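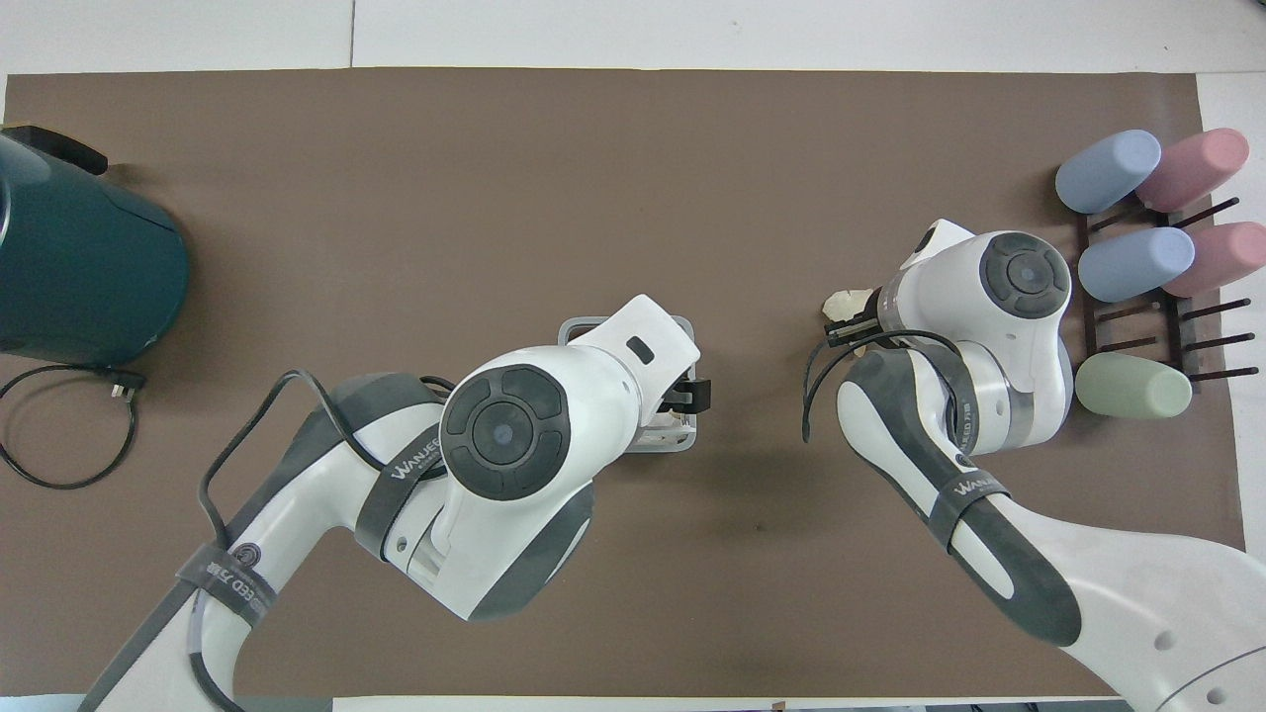 Truralside Open Day

The Truralside Open Day is a public demonstration of two-armed kitchen robots, held in Basden each October by the Mughal workshop. Visitors watch the machines handle food and crockery at a table and may put questions to the staff. It has drawn a steady local audience and a fair amount of criticism, most of it to do with how much the public is allowed to see.

Background

The workshop began inviting visitors after requests from schools in the Basden area. Early sessions were talks with recorded clips. Live work was added later, at the urging of Mohammed-Awal Annan, who ran the demonstrations and wrote the printed guide given out at the door. The guide, named Gokgate after the lane on which the workshop stands, says that the robots "do household jobs in an ordinary way". Critics have pointed out that few households lay out their jobs on a clear table with everything within reach.

Entry is free but places are limited. The hall holds 400 people, and the workshop has claimed 1,000 requests for a single day. It has not published its booking records, and the claim rests on a notice dated 25 Feb 2021. The only figure that can be checked is the count kept at the door, which stood at 408 over one full day, with some visitors coming in as others left.

Format

Each session lasts 13 minutes and is given over to one household job, with a member of staff speaking throughout. Food handling is the part most often praised in local reports, and the part that sceptics return to. Soft pieces of uneven shape are harder to grip than a cup or a box, and a robot that can manage them has done something worth showing. At the food table one arm holds a single pale, dumpling-like piece in its two-finger gripper while the other reaches down into a white plastic container with more food in it, an air fryer standing further along the brown paper. A visitor who sees that much has seen a piece of food being held. How often the grip fails over a working day is a separate matter, and the guide gives no failure rate.

The commentary has also been faulted. Staff tend to speak of the robot as "deciding" or "knowing", and several visitors have complained that they left unsure how much of the work had been set up beforehand. Annan's reply, printed in a later edition of the guide, was that questions were welcome at the end of every session — though the time kept for them was short.

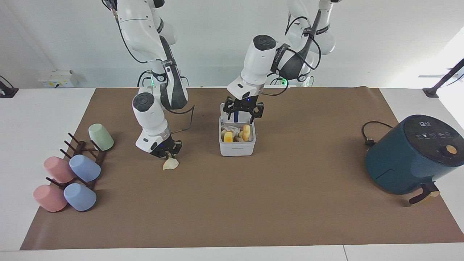
Reception among teachers has been mixed. Some value the chance for pupils to stand near working machines, and others feel that a table arranged in advance teaches little about kitchens. The cups are a common case in point: they are plastic, in soft pink, blue and green, and they share the table with a rack made to hold them. A sink full of mixed crockery would be a stiffer test. The workshop has said that it may add one, but has set no date.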